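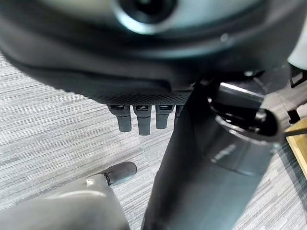 Wrist camera view on the Medmont unit. The arm and hand share very little clearance when the elbow is bent.

Keeping one humanoid in service: an interview with its maintenance technician

The Medmont cell consists of one humanoid robot, a shoe rack, a charging point and a workbench in the adjoining room. The technician responsible for it works for Hourani, the service contractor, and agreed to go through the maintenance routine on the condition that the text would stick to the machine.

The day starts at 7:30 with the wrists. "The hands get the attention, but the wrist is where I find faults," the technician said. "Every signal to the fingers crosses a joint that turns all day. If a finger drops out, I check the cable before I open the hand."

The check is done with the arm unpowered. Each wrist is turned by hand to both limits while the cable is watched for tension. The connector is then seated and tightened with the fingers only. Pliers are not allowed on it. "A crushed collar will still mate, and then you spend an afternoon on an intermittent fault."

Faults are logged by code. Two account for most of the entries since June: 3823, loss of communication with a finger driver, and 3827, wrist position out of tolerance. The technician treats them as related. "3827 on its own is usually calibration. 3827 followed by 3823 means the cable is pulling."

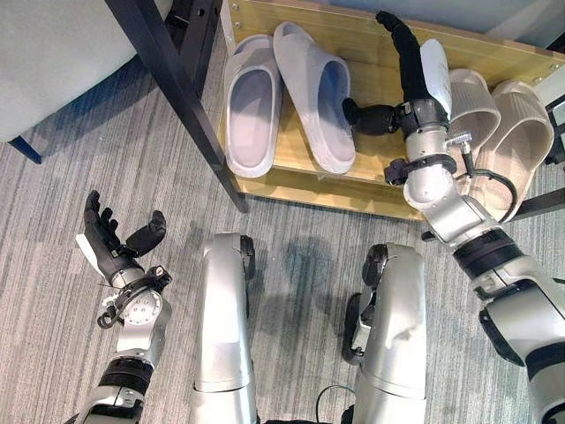
Cable slack is set by the technician, and it is the one adjustment for which the manual gives no figure. Too little and the connector carries the load at full rotation. Too much and the cable catches on whatever the hand is reaching past. On the right arm the loop leaves the wrist and hangs out over the beige slide beside it, and the technician regards a loop of that size as the upper limit for work at the rack. "I would take it in a little before I would let it out. On a flat bench I would leave it alone."

Calibration follows the cable check. The arms are brought to the reference pose and the joint offsets are read out in Cesesix, the configuration tool used at Medmont. An offset that has moved since the previous reading is noted but not corrected the first time. If it moves again in the same direction, the joint is rehomed. "People correct too early. They chase the number, and then there is no history to look at."

The rack has its own entry in the procedure. Its position is taught relative to the robot's feet, and a rack that has been nudged will produce grasps that are off by the same amount every time. The technician checks it against tape marks under the carpet edge before touching any arm parameter. One service call, logged as job 323, was closed without opening the tool case: the rack was put back on its marks and the program was rerun.

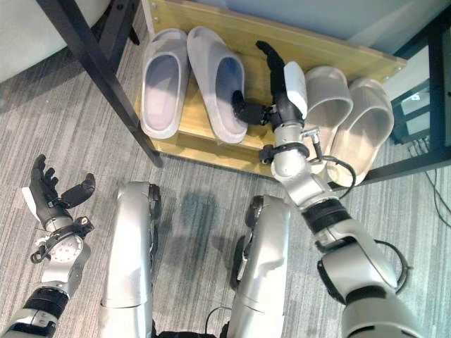
Parts and intervals

The finger drivers are replaced as a set. Single replacements were tried and dropped after the new driver ran with a different response from its neighbors. Drivers and cables come from Famitz, and a spare of each is kept at the bench.

Wrist cables are changed every 17 weeks, whatever their condition. The technician would prefer a cycle count to a calendar interval, but the controller does not report wrist cycles separately from those of the forearm. "I have asked for it. For now the calendar is what I have."

Leg joints need less. The covers are wiped, the fasteners are checked against their paint marks, and the cable between the legs is inspected for wear where it can reach the floor. Carpet fiber is picked out of the lower joints with tweezers. Compressed air is avoided, as it drives the fiber further in.

Asked what should change in the next revision, the technician named the connector on the wrist. "Turn it to face back along the forearm. Same part, same cable, one new bracket." The request is with Hourani, and a drawing for the bracket has been made.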